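# Kitchen tips we took from the Mersha grasping study

Notes by Nuria Mamo, April 2019

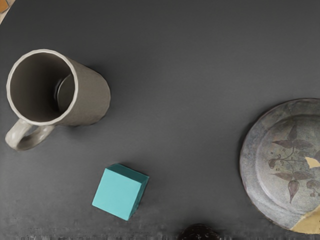
At Nedside we compare ways for a robot arm to pick up tableware in simulation. Wen-hsiung Yeh ran 115 trials with mugs, and 67 of them ended with a good grasp when the arm came from straight above. When it came from the handle side, the result was 14 failures only. I started to arrange my own kitchen by these results, and I break fewer cups now.

- Turn all mug handles to the same side, toward the hand that takes them.
- Leave a gap of three fingers between a mug and the next plate. Most collisions in our trials were with the neighbor — the mug itself was rarely the problem.
- Lift a plate by its raised rim, with the thumb on top.
- Keep small things away from the handle. The planner chose worse grasps with a cube near it, and my children do the same with a spoon.

We did not test wet dishes yet. For these I still use two hands.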